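# Chapter 8: Policies That Learn From Pretend Tables

Every robotics textbook arrives eventually at the chapter in which the authors admit they've been using a simulator. We've put ours in the middle of the book, where fewer people will be looking.

The subject is grasping everyday objects from camera input, with a policy trained on simulated demonstrations. You met the ingredients earlier: behavior cloning in Chapter 5, camera models in Chapter 6, contact in Chapter 7 (our condolences to those who skipped it, and to those who didn't). Now we make them work together, and most of what follows is about the ways they decline to.

## 8.1 A small problem with a large literature

State the task in one sentence and it sounds finished already. Put several household objects on a flat surface, name one, and have the arm pick it up. A toddler can do this. A toddler also has soft hands, two eyes on a movable neck, and no objection to dropping things for a year or so while the details get worked out.

Our arm gets a parallel-jaw gripper, two camera views, and a fixed budget of demonstrations. One view looks down at the workspace from outside the arm. The other rides on the wrist and sees the fingertips, plus whatever lies between and beyond them. The two views fail in different places. From outside, the arm has a habit of parking itself in front of the thing it's reaching for. From the wrist, the target is usually clear right up until the approach, when a finger may get in the way, or the target fills so much of the view that everything else about the table is lost.

Early work on this problem used the outside view alone and compensated with cleverness. We'll use both views and save the cleverness for the homework.

## 8.2 The running example

Throughout the chapter we follow one study, carried out by Junhao Lu on a simulated tabletop called Kadex. It's a modest piece of work, and we chose it for that reason. The code fits on a laptop, the results table fits on a page, and the results aren't so good that there's nothing left to discuss.

The training set holds 554 scripted demonstrations. A scripted demonstration is one produced by a planner that knows the exact pose of every object, which in this business counts as cheating that everyone has agreed to allow. The learned policy gets none of that information. It sees the two camera views and the gripper opening, and it has to infer the rest.

Object poses are drawn at random at the start of each episode, subject to one rule: no two objects may overlap when placed. They may, however, lie close enough together to make life unpleasant. A long, thin object beside a small, round one is a standard layout and a standard headache. Approach from the wrong side and the finger meant for the round object comes down on the long one.

The policy is evaluated on 112 held-out layouts. An episode succeeds if the named object is above the surface at the end of the time limit and has stayed there for the final second. Tossing it briefly into the air doesn't count. Several early policies thought otherwise.

## 8.3 What the policy gets to look at

Before reading any architecture diagram, look at the input. This advice appears in every chapter, and we know from the exercise solutions how often it's taken. Ask of each view what you could decide from it if you were the policy, with no memory of the previous step and nobody to consult.

Texture deserves a particular look. The printed face on the Jell-O box is blurry up close, and a network trained on it will learn that particular blur with great devotion. Show it a crisp real package and it may behave as though it had never seen dessert. Backgrounds are the other trap. A plain gray surface makes segmentation almost free, and it's a poor introduction to anyone's kitchen counter. We return to both in Section 8.6, under the heading of randomization.

Consider, too, how much of each view is taken up by the robot itself. The fingers are a useful landmark in the wrist view, because the policy can judge the remaining distance against something it already knows. The same fingers hide things. A policy with a one-step input has no way of remembering what was behind them. 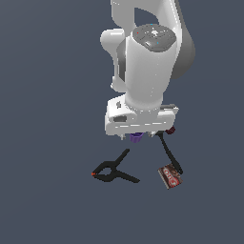
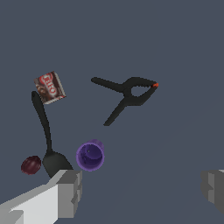
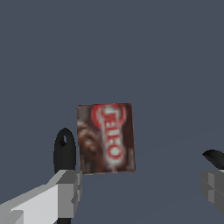

**Figure 8.1.** Kadex tabletop. First, the outside view, with the clamp lying below the arm; second, a wrist view of five objects, the left finger covering part of the spoon; third, a wrist view with the Jell-O box nearer the left finger than the right.

## 8.4 Cloning the planner

Let the demonstration set be a collection of observation-action pairs, where each action is a small change in gripper pose together with a command to open or close. The simplest thing to do is fit a network that predicts the action from the observation and minimize the squared error. We'll do the simplest thing first, partly for clarity and partly so that you can watch it go wrong.

The trouble starts when there are two equally good ways to approach an object and the planner has used both. Squared error, asked to choose between left and right, picks the average and sends the gripper straight down the middle. Exercise 8.1 asks you to construct a layout where this happens every time. Keep your layout; you'll need it again in Section 8.5, where we replace the single prediction with a distribution over actions.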